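Gift Stay Vouchers: Frequently Asked Questions
Macapagal Country Hotels, covering the houses at Urnness, Plurnham and Trarkumden
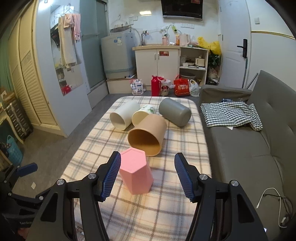 Bayu Pillai wrote to us after a stay at Plurnham that the voucher itself was simple enough to use, but that working out which nights it covered took two phone calls, and could we please put the rules in one place. We have tried to do that on this page. If your question isn't answered, the reservations desk details are at the bottom.

Buying a voucher

What kinds of voucher do you sell?

There are two. A stay voucher covers a named package, such as one night with dinner and breakfast for two people. A money voucher has a dollar value and can be put toward anything we charge for, including rooms, meals, spa treatments and the bar bill.

Which one should I buy?

If you know the person wants a night away and you want the whole thing paid for, buy the stay voucher. If they have children, a dog, or a work schedule that changes a lot, the money voucher gives them more room to arrange things their own way.

How much does a stay voucher cost?

The one-night dinner package for two is $272. This price is the same for all three houses. Longer packages are priced on the booking page and change with the season.

Can I buy a voucher for one person?

Yes. Choose "single guest" at checkout. The room is the same standard double, and the price drops by the cost of one dinner and one breakfast. There is no single supplement on voucher stays.

How is the voucher delivered?

By email or by mail. Emailed vouchers go out as soon as the payment clears. Mailed vouchers come in a card envelope and usually take six working days. We can mail to the buyer or straight to the recipient, with a short message printed inside. Please check the address before you pay, as we can't redirect mail once it has left us.

I bought a voucher and the email hasn't come.

Check your spam folder first, then check that the address on your bank receipt matches the one you use. If both look right, call the desk and we will resend it while you are on the line.

Booking a stay

How do I book?

Call the reservations desk or use the voucher page on our website. You will need the voucher number, which is printed under the package name. Please book before you travel. The houses are small and we can't promise a room to guests who arrive without a reservation.

How far ahead should I book?

For a weekend at Urnness in July, as early as you can. For a midweek stay outside of summer, a couple of weeks is normally fine. Trarkumden tends to have rooms when the other two are full.

Are there dates when the voucher can't be used?

Stay vouchers can't be used on public holiday weekends or over the winter break from Christmas Eve through New Year's Day. Money vouchers have no blackout dates.

Do weekends cost extra?

Friday nights do not. Saturday nights carry a supplement at Urnness and Plurnham, paid when you book. Trarkumden has no weekend supplement at any time of year.

Can I pick which house I stay at?

Yes, unless the buyer chose one for you, in which case its name is printed on the voucher. If you would prefer a different house, tell the desk when you call. There is no fee for switching.

Can I add a second night?

Yes, if the room is free. Voucher guests pay the room rate shown on the website for that night, and breakfast is included. Dinner on the second night is charged separately.

Can I use two vouchers together?

You can use two stay vouchers for consecutive nights or for two rooms on the same night. Money vouchers can be combined in any number. You can also use a money voucher to pay for extras during a voucher stay.

During your stay

What time can we check in?

Rooms are ready from 3 p.m. and we ask guests to check out by 11 a.m. If you arrive early you are welcome to leave your bags at reception and use the lounge and gardens.

What does dinner include?

Three courses from the evening menu, with tea or coffee afterward. Wine and other drinks are not included. A few dishes carry a supplement, and these are marked on the menu.

What time is dinner served?

The dining rooms open at 6:30 p.m. We ask you to pick a table time when you book. Larger parties, meaning anything over eight people, are seated in the first half hour so the kitchen can manage the orders.

Can you handle allergies and special diets?

Yes, with notice. Please tell us when you book and remind the dining room when you arrive. Our kitchens handle nuts, wheat, milk and shellfish, so we can't promise that any dish is completely free of traces.

Is the spa included?

Only if the package name says so. Urnness and Plurnham have a pool and treatment rooms. Trarkumden has a sauna but no pool. Guests staying at Trarkumden may use the Plurnham pool for free, though they need to book a time.

Can we bring a dog?

Dogs are welcome in the ground floor rooms at Trarkumden and Plurnham, for a nightly cleaning fee. Urnness does not take dogs, other than service animals.

Can we bring children?

Yes. Children under two stay free in a crib. Older children pay a reduced rate for an extra bed and eat from either the children's menu or the main menu. Not every room fits an extra bed, so please mention it when you call.

Is parking free?

Yes, at all three houses. The lot at Plurnham fills up on summer evenings, and there is an overflow field across the lane.

Changes and refunds

Can I change my dates after booking?

You can move your stay once without charge, up to 48 hours before arrival. After that we treat the booking as used. If you are ill or your flight or train is canceled, call us anyway. The desk manager can make exceptions.

Can I return a voucher?

The buyer can return an unused voucher within 30 days for a full refund to the original card. After that it can't be refunded, but it can be exchanged for a money voucher of the same value.

How long is a voucher valid?

Two years from the date of purchase. The stay has to take place within that time, so a booking made before the expiry date for a night after it will not be accepted.

My voucher has expired. Is there anything you can do?

If it expired less than six months ago, we can extend it once for a small fee. Older vouchers can't be extended.

I lost my voucher.

We can look it up with the buyer's name and email address. Once we have confirmed the purchase, we cancel the old number and send a new one.

Can I give my voucher to someone else?

Yes. Vouchers are not tied to a name. Whoever has the number can book with it, so treat it as you would cash.

Is there change from a money voucher?

We don't give cash back, but any balance stays on the voucher until it expires. The desk can tell you how much is left.

Contacting us

Who do I talk to about a voucher?

Ilham Majimbun runs the reservations desk for all three houses. The desk is open from 8 a.m. to 6 p.m. Outside of those hours, reception at any of the houses can take a message, but they can't issue, extend or refund vouchers.

What should I have ready when I call?

The voucher number, the dates you would like, the number of guests, and any dietary or access needs. Step-free rooms are available at Plurnham and Trarkumden. At Urnness the main staircase is the only way to the bedrooms.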